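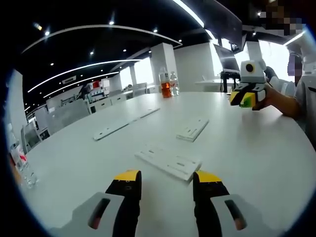 ## Re: [fledlow-office] Big white table, mats and drinks

Sunday, February 21, 2021

Hi all,

Kamarul sent the message below on Thursday and I said I'd answer once I had gone through it properly. His text is quoted in pieces with my replies under each one.

> From: Kamarul Khoo
> To: fledlow-office
>
> I'd like to settle a few things about the big table before we order anything. First, the top. It's fine for the white plates with the ridges, you can find them by the shadow. The clear flat pieces are another matter. I put one down last week and spent five minutes patting the table for it. Can we get a dark mat? Tovon has a gray one and a dark green one, both 26 inches wide.

Yes to a mat. I'd take the dark green. The clear pieces show up on white only as a thin line along an edge, and if you are standing on the wrong side you lose that too. I don't want to cover the whole top though. The table is round and the mats are rectangular, so past a certain size you get corners hanging off the rim and people catch them with their sleeves. One mat near the middle, clear pieces on the mat, white pieces on the bare table.

Please don't tape it down. The last tape took me most of a morning to get off.

> Second, drinks. I don't mind bottles on the table. I do mind them getting moved into the middle when somebody needs elbow room.

Agreed, and I think the far side is the right place for them. The tea and the water standing together over there are out of everyone's way. The bottle lying on its side at the left rim is the kind I would like to stop. Even with a good cap it can roll, and the floor on that side is where people leave their bags. So: bottles upright, caps on, far side only. No open cups at all. If you want coffee, there is the counter by Mahrous (the small meeting room, for those who joined after October).

> Third, where does everything go at the end of the day? At the moment the answer seems to be "wherever it was."

I have ordered a Lokby drawer unit with three drawers. It fits under the window and can be rolled over to the table. My plan for the drawers is further down. Change it if you have a better one, but please tell the list.

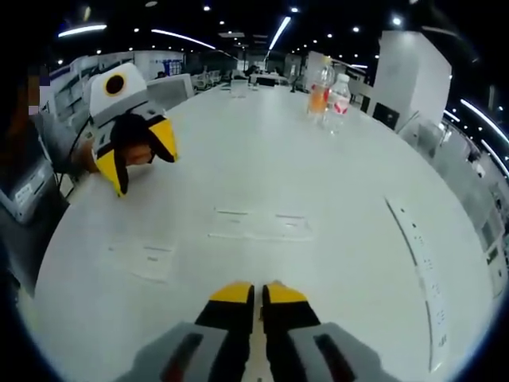
## What goes in which drawer

1. Top drawer: the clear pieces. Put a sheet of paper between them. They scratch when they rub together, and once they are scratched we can't use them as covers. Keep the paper in the drawer when you take a piece out.
2. Middle drawer: the shorter white plates, ridged side up. They can be stacked. I tried it with the ridges facing down and the stack slides.
3. Bottom drawer: the longest pieces, laid corner to corner. The long white strip may not fit. If it doesn't, stand it in the gap between the drawer unit and the wall, and don't lean it on the window.

The bottom drawer is the one I'm least sure of. I measured the inside from the product page and those numbers are often for the outside.

## Rest of Kamarul's message

> Last thing. Could whoever wipes the table use the cloth and not the spray? The spray leaves streaks and the light from the ceiling makes them worse.

Fine with me. There is a stack of cloths on the shelf above the printer, use them slightly damp. Clear the table first and wipe from the middle out to the rim. I have seen people wipe around a clear piece without noticing it was there, then push it off the edge with the cloth.

> If there are no objections I'll put in the mat order on Wednesday.
>
> Kamarul

No objection from me. Get one dark green, and if we like it we can get a second for the side near the doorway. Charge it to the same account as the chairs.

Two questions I still have for the list:

- Does anyone want a lip or a rail on the edge of the table? I'm against it, it gets in the way of your forearms - but it came up twice at lunch.
- Has anyone seen the key for the old cabinet? If it turns up we may not need all three drawers for parts.

Please reply to the list and not just to me.

Kaiwen Fan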